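Can a Two-Finger Gripper Clear a Dish Rack? Project Report, Drasavmont Group
Tarcísio Bezerra, October

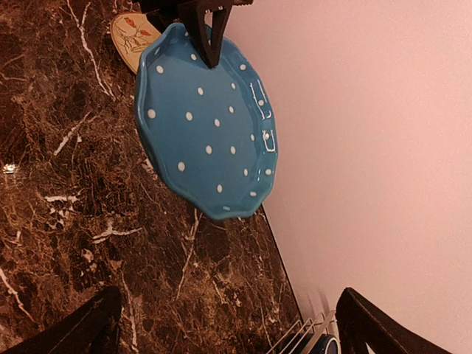 1. Task and setup

The task was to move household plates one at a time between a countertop and a wire dish rack. The plates were ordinary mixed tableware in glazed ceramic, including a blue one with a scalloped rim and white dots. A small camera at the gripper supplied the close view. Control software was the Jakel planner, run with its default speed limits.

2. Results

The log holds 1,174 attempts. Of these, 436 ended with the plate released in the intended position without operator help. Grasp failures were most common on glossy rims. Plates with wavy edges gave a narrower range of usable contact points, and the planner often chose a point between two lobes.

Placement was the slower phase. The fingers block part of the camera view near the rack, so slot position had to be estimated from earlier frames.

3. Discussion

The success rate is too low for unattended use in a kitchen. A plate held at the rim by two fingers can rotate about the contact point, and the present controller does not correct for this. Softer finger pads and a second fixed camera are the next changes to test. Glasses and cutlery were outside the scope of this project.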